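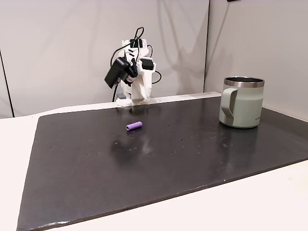 Talk notes: relegation and ground grading in the regional league
Speaker: Hanne Mogensen

Slide 1. Open with the table as it stood in December. Zoëga were six points clear of the drop on results alone. Grading put them back in it.

Slide 2. Two separate tests apply. The sporting test is the final table. The grading test is the ground: capacity of 1,000, covered standing, floodlight readings. A club must pass both. Pause here - people mix these up.

Slide 3. Mikov case. Finished mid-table, failed on capacity. The inspector's count left out the bank behind the north goal, as it had no fixed barriers. Appeal written by Koen De Bruijn, heard and dismissed. Read out the clause on barriers in full.

Slide 4. Cillia case. Same fault, barriers installed before the deadline, passed. Credit Jaruwan Sriwong for the drawings.

Slide 5. Timing. Inspection comes after fixtures are set, so a late failure moves 2 clubs. Skip the map if short of time.

Questions. Leonardo Caruso will take anything on floodlights. Handouts are by the door.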